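第六章 形状插入任务与多视角观测

6.0 本章引言

前一章讨论了自由空间中的抓取与搬运，末端位置误差只要小于夹爪开口余量，任务即可完成。插入任务的条件不同：工件与孔之间的间隙决定了允许误差，姿态偏差与位置偏差相互耦合，单一视角往往难以同时给出这两类信息。

本章以形状插入板为贯穿全章的实验对象。板为红色，顶面开有多种形状的孔；工件为紫色方截面长棱柱，由两指平行夹持，保持竖直。该装置沿用 Manolakis 在 Stikthorpe 实验室整理的 Drido 任务集，其中插入类演示共 426 条，本章取 115 条用于训练，19 条用于验证，其余留作习题。

观测由腕部相机与固定相机共同提供。腕部相机随夹爪运动，对孔口附近的局部几何敏感，但工件本身会遮挡部分板面；固定相机能给出工件、夹爪与板的整体关系，近孔处的分辨率则较低。

图6-1至图6-4 形状插入任务的观测图像。前两幅为腕部视角，后两幅为固定视角。
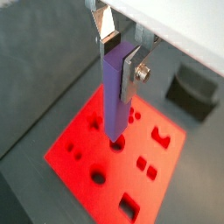
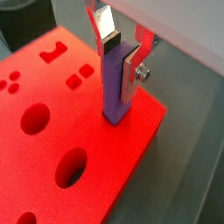
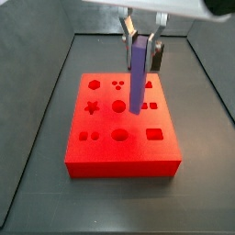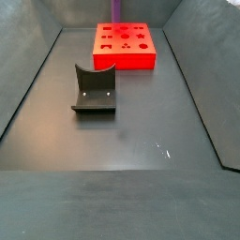
6.1 问题的形式化

设板坐标系为 B，工件坐标系为 P，目标孔中心在 B 中的位置为 h。记工件下端面中心在 B 中的位置为 p，工件轴线与孔轴线的夹角为 θ，绕轴线的转角误差为 φ。对方孔，φ 以 90° 为周期；对圆孔，φ 不影响孔的轮廓，可从状态中略去。

定义对准误差 e = (p_x − h_x, p_y − h_y, θ, φ)。插入策略分为两段：

（1）接近段。工件下端位于孔口上方，控制器仅依据视觉估计减小 e，竖直方向速度受限。

（2）接触段。下端触及孔缘后，视觉估计因遮挡而退化，改由腕部力信号修正横向位置。

两段之间的切换条件是本章的重点。Khokhar 方法采用固定高度阈值，实现简单，但对板的放置倾斜敏感；Pesgate 方法以估计协方差为切换依据，在 105 次重复试验中切换时刻的离散程度较小，代价是需要事先标定两台相机的外参。6.2 节给出外参标定的步骤，6.3 节推导协方差的递推形式。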